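Tota Sim Collection: FAQ for people recording demos
Last touched in October. Answers are short, we're mid-round. If something's missing, put it in the help channel and it'll get added when there's time.

What is this for?
Recording examples. You drive the simulated arm, the software saves what you did, the model learns from the pile. This round is Tota, tabletop tidy-up plus a few floor pickups. The older Durkus set was drawers and cabinets only and has its own page.

Do I need robot experience?
No. A quiet half hour and a decent mouse or hand controller. First few tries will be ugly. Everybody's are. Practice mode doesn't save anything so go nuts in there.

How many demos do you need?
1,826 accepted for the whole round. Accepted, not recorded. No personal quota, do what you can.

What's accepted so far?
More than 1,000. The counter on the sign-in page is right, the one inside Nosik lags a day. Go by the sign-in page.

What's Nosik?
The recorder. Opens when you start a session. Big button is start/stop, small one is discard. Salcedo is the review tool, you only see it if you're reviewing.

What does one demo look like?
One instruction, one try, start to finish. Instruction shows up at the top ("put the mug upright", "move the disc to the middle of the table"). You do that and only that. Then open the gripper, back off a bit, stop recording.

Can I tidy other stuff while I'm there?
No!! Most common reason for a reject. If the instruction says disc and you also straighten the pen, the model learns that disc means pen too. Leave it.

Which camera should I drive from?
Whichever you like. All of them get saved regardless. Most people use the wrist view for the last bit of the approach and the wide one for everything before. The wrist view moves when you move, takes some getting used to.

The layouts are weird. Mugs on their sides, things right at the edge of the table. Bug?
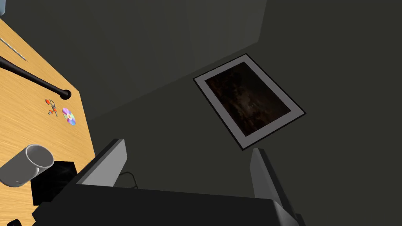
Not a bug. Object positions are shuffled on every reset and so are the poses. We want tipped mugs. We want small things sitting next to big things, and things near an edge where a sloppy approach knocks them off. A model that's only seen neat tables is useless on a messy one. So don't reset just because a layout looks annoying. Annoying ones are worth more to us.

When CAN I reset?
When it can't be done. Target object is out of reach, or stuck inside another object, or not there at all. Hit discard, pick "bad layout" from the list, carry on. Doesn't count against you.

There's a thing on the floor and my instruction is about the table. Ignore it?
Yes. It's clutter. Just don't drive through it.

I knocked something over. Discard?
Depends.
Knocked the target over, then picked it up anyway: keep it. Recoveries are good.
Knocked a different object but it stayed on the table: keep it, tick "bumped".
Something went off the table: discard.
Not sure: keep it, tick "unsure", the reviewer decides.

How fast should I go?
Normal. Not slow motion. Long pauses are bad, the model picks up the pauses too and then it sits there. If you need to think, think before you press start. Sneezed, phone rang, whatever: discard and go again.

How do I pick up thin stuff? Pens, rods, that kind of thing.
Come from above, fingers across the short side, close slowly. Don't grab lengthwise, it spins out. If it slips more than twice discard and start over.

And flat stuff?
Hard. Slide it so a bit hangs over the table edge, then pinch from the side. Yes thats allowed, even if the instruction doesn't mention sliding. Don't scrape the fingers along the tabletop, the physics gets jumpy.

The gripper is blocking my view of the thing.
Back up, rotate the wrist, come in again. Or swap to the wide camera, swapping mid-demo is fine.

Object vibrating / flew across the room.
Physics hiccup. Discard, pick "sim glitch". If it's the same object three times running, post the episode number. There's a list of 49 known bad object pairings already, check that first pls.

How long is a session?
Up to you. Past an hour or so quality drops, we can see it in the reviews. Take a break.

Who checks my demos?
Another person, in Salcedo, usually by the next morning. They watch the replay at double speed and mark accept, reject or fix label. You'll see the reason on your sessions page.

My reject says "label". What did I do?
Probably nothing. Means the instruction and the action don't match, and sometimes it's the instruction that's wrong. We pulled 117 of those in the first batch. If you think the reviewer got it wrong press "dispute". Nobody minds.

Can I write my own instructions?
In free mode, yes. Plain words, how you'd say it to someone in the kitchen. Name the object, say where it goes. No "pick up the thing". If there are two of something, say which one.

Do failed demos get thrown out?
Discarded ones are deleted after the round. Rejected ones get kept in a seperate folder, we may use them later to teach the model what a miss looks like.

Nosik froze and I lost everything.
Probably not lost. It saves after each demo, so worst case is the one you were on. Restart, check your sessions page, then panic.

Can I see the model run?
Once training's done there'll be a link here. Not before. Please stop asking in the help channel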